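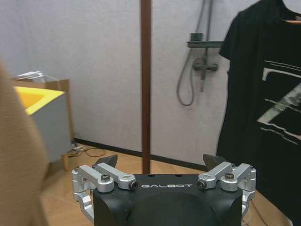
Garment Handling: Teleoperation or Hand Guiding for the Hanging Task

Forum: Demonstration Methods
Thread opened October 2020

wosach_lab
Members are invited to comment on a proposed change to our demonstration procedure. The task is to approach a T-shirt on a hanger, close on the shoulder seam, and lift the shirt clear. Our operators at present work by remote control, with the wrist view as their main display. We have 200 demonstrations planned and have completed 50. The proposal is to record the remainder by hand guiding, with the operator holding the arm directly.

k_tokarz
I would advise against changing the method partway through a set. Hand-guided approaches tend to be shorter and more curved than remote ones. A policy trained on both will receive two different answers to the same situation. If the change is made, the first 50 should be stored separately.

Konrad Tokarz
Sitham Training Group

holanda_ops
We take the opposite position. Our operators needed 16 attempts on average before their remote grasps on fabric became consistent. With hand guiding the same people were consistent within the first session. A mixed set has caused us no difficulty, provided each recording carries a label for the method used.

There is also the matter of the view. In the wrist view at the head of this thread, the shirt is at the far right and the gap between the fingertips is lined up with the brown pole. A remote operator has to judge the sideways distance to the shirt from that angle alone.

k_tokarz
The policy will have the same view and nothing more. An operator who stands beside the arm uses information that the policy will never receive. That is my principal objection, and labels do not answer it.

udero_support
A question for the original poster: is the cable on the floor at the bottom right part of the standard setup? We require floors to be cleared before any recording, as do most of the groups we assist. The cables near the cabinet are of less concern to us, being farther from the shirt.

wosach_lab
The point is noted, and floor clearance will be added to the start checklist. The large tan fabric on the left will also be moved, as it covers part of the view.

holanda_ops
I would leave the fabric where it is for a portion of the recordings. Partial blocking of the view is common in homes.

k_tokarz
Agreed on that point, though not on the method. May I suggest a trial: 30 demonstrations by each method, same shirt, same starting pose, with a separate policy trained on each group.

wosach_lab
The trial is accepted. Remote recording of the main set is suspended until the trial has been reviewed. Results will be posted to this thread in January.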